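The Fadberg Rules

I learned to set up a chessboard at the age of forty, on a floor, from a woman who wouldn't let me play.

Trudy Rutherford was my landlady's sister and she ran the Saturday games room behind Wojcik's bakery in Workum. I'd gone in for a loaf of rye. I came out two hours later with flour on my elbow and a job, if you can call it a job when the pay is day-old cheese buns (very good ones, mind you).

"Do you play?" she'd asked me over the counter.

"A bit," I said, which was a lie. I knew the horse went in an L. I knew the colour of the pieces.

"Good. Then you won't mind setting up."

I thought she meant chucking the pieces on the board. What she meant was the Fadberg Rules, which were typed on a card and pinned up by the kettle. Mr. Fadberg had been her first chess teacher and by the sound of it he'd never smiled in his life. Black lives in the yellow tray. White lives in the teal tray. Black goes out first, back row before pawns, and no talking until the kings are down.

"Why's black first?" I said.

"You're talking," said Trudy.

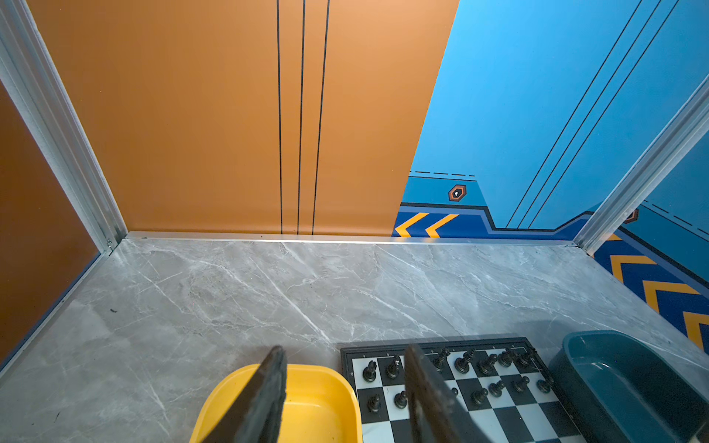
My knees were the first thing to complain. I'd worn my good trousers, and there's no dignified way to get down to a floor in good trousers when someone's watching over her glasses. But I liked the work, I'll admit it. The yellow tray had faint scuffs on the bottom from years of being scrabbled in, and every piece I took from it made a soft little clack going onto the board. Black was nearly an army while white hadn't shown up to the party. I started giving them names in my head. The rooks were my uncles. One of the bishops was a dentist I used to owe money to.

"You've got your dentist on the wrong square," said Trudy.

I swear I hadn't said it out loud. To this day I don't know how she did that.

The second Saturday I was faster. The third, she let me do the whites as well, and went off to have a fight with Wojcik about the oven timer. I could hear them through the wall - him rumbling, her going up and up like a kettle. They'd been having that same fight for years, I found out later, and they'd been engaged for most of it.

So I was alone with my trays and my thoughts, and my thoughts were mostly of Cladeo.

Cladeo was the cat. He belonged to the bakery in the sense that weather belongs to a town. He was huge and grey and he loved a pawn more than any fish. If you left a tray uncovered he'd have one under the flour bins before you could say his name, and there was a jam jar of odd replacement pawns in the cupboard to prove it.
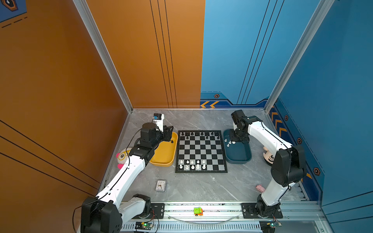

Black nearly home, and white taking its time as usual.

Anyway, that was the Saturday the man from the city came. He had a beautiful coat and he wanted to buy the games room, the walls, the floor and the whole works, and turn it into somewhere you could get a small coffee for a large price. He offered Trudy 2,000 dollars on the spot just to think about it. He put the envelope on the table beside the cheese buns.

Trudy looked at the envelope. Then she looked at me, kneeling there with a bishop in each hand.

"Play him," she said.

"Me?"

"You said you played a bit." 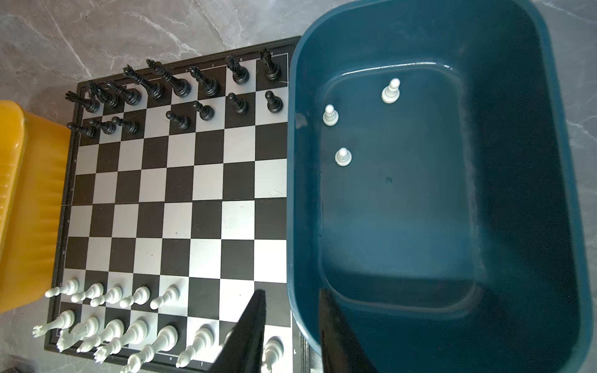
I've been scared in my life, but I'd never been scared by a hinge before. It was a folding board, a magnetic one, and I fixed my eyes on the line where the two halves met and told myself nothing bad could happen as long as everybody stayed on their own side of it. I knew where they all went, at least! There was the black king with the cross on his head and the queen next to him in her crown, and a pawn out near the e-file that had drifted a little forward of its friends, like a kid edging toward the pool. I reached over to straighten it.

"Touch move," said the man in the coat, very pleased with himself.

"He's only tidying," said Trudy. "Fadberg Rules. Tidying's allowed till the kettle boils."

The man opened his mouth, and then he turned and read the card. He read it all the way to the bottom, where there must have been 103 words in tiny type that I'd never bothered with. Trudy reached behind her and quietly switched the kettle off at the wall.

We had tidied for most of an hour when he asked if there was any more of the rye.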